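Wirotbridge Square Table
Set-up and Care Guide

Section 3. Preparing the table top before first use

Before you start this section, the legs must be already mounted and the table must stand on its final place. If one leg is not touching the floor, go back to Section 2 and adjust the foot. Please do not clean the top while the table is still lying upside down on the packing foam.

You will need:
- one soft cotton cloth, white or undyed
- a bowl with lukewarm water
- a little dish soap, without lemon and without bleach
- the small bottle of Čierny surface care from the parts bag
- a dry towel

Note: Colored cloths can give off dye when they are used with the Čierny care. This concerns especially new ones. Wash a new cloth one time before you use it on the table.

3.1 First cleaning

1. Remove the protective film. Start at a corner and pull slowly and flat, not upward.
2. Wipe the dust away with the dry cloth.
3. Put the cloth in the water with a few drops of soap and wring it very well. It should feel damp in the hand and no water should fall from it.
4. Wipe the top along the grain, from one side to the other side. Do not make circles.
5. Rinse the cloth, wring it again, and wipe one more time with clean water only.
6. Dry the top with the towel. Do the edges also.

Caution: Do not pour water directly on the table top. Water which goes into the cable opening can reach the core of the board, and the board will swell. Such damage is not covered by the guarantee.

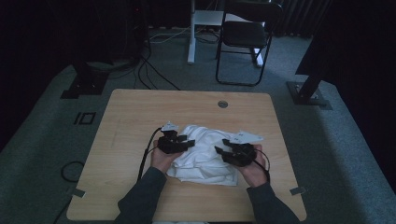
The cloth should be folded before you wipe, in half and then in half again, so you have a flat pad with several clean sides. Many people take it as it comes out of the drawer, and then it stays in a bunch in the middle of the top, like the white one on the light wood-grain table in the photo, with soft folds which touch the surface only in a few places. If your cloth looks so, open it completely, lay it flat, smooth it with both hands from the center to the outside, and then fold. Turn the pad to a new side when the used side becomes gray.

3.2 Around the round metal grommet

The grommet is near one edge of the top. Dust collects on its ring, so it needs a little more attention than the rest.

1. If cables are already passed through the opening, pull them gently to one side. Do not pull them out by force.
2. Wrap one corner of the damp cloth over your finger.
3. Go along the ring one time, then dry it immediately.
4. Check that the ring is sitting level with the surface. If it stands up, press it down with the thumb.

Note: Please do not use metal polish on the ring. It leaves a white border on the wood grain and this border is difficult to remove.

3.3 Surface care

1. Wait until the top is completely dry.
2. Put 3 drops of Čierny care on the folded cloth, never on the table.
3. Spread it thinly along the grain. The rounded corners need less than you think.
4. Wait 51 minutes before you put anything on the table. This is the drying time which is printed on the bottle.
5. Wipe the rest away with a dry side of the cloth.

Caution: Do not leave a damp cloth lying on the table, also not for a short time. Under the folds the moisture cannot dry and you may get a pale mark. Hang the cloth over a rail or on the Trolley side hook, if you have purchased the Trolley.

If a pale mark is already there, let the table dry overnight and repeat 3.3 on this place only. When the mark is still visible after 2 repeats, contact Takmont customer service with the order number.

Continue with Section 4, Passing cables through the top.

Last updated: Jan 21, 2020

686 views | Shared 51 times

Comments (3)

deskcorner: I used lemon soap before I read the list. Top is fine so far but it feels a bit dull. Should I do the surface care twice?

plumtree_k: Step 4 in 3.1 helped me, I was always making circles and had streaks when the light comes from the side.

oldpine: The bottle in my parts bag was half empty. Wrote to them in September and got a new one, took a while.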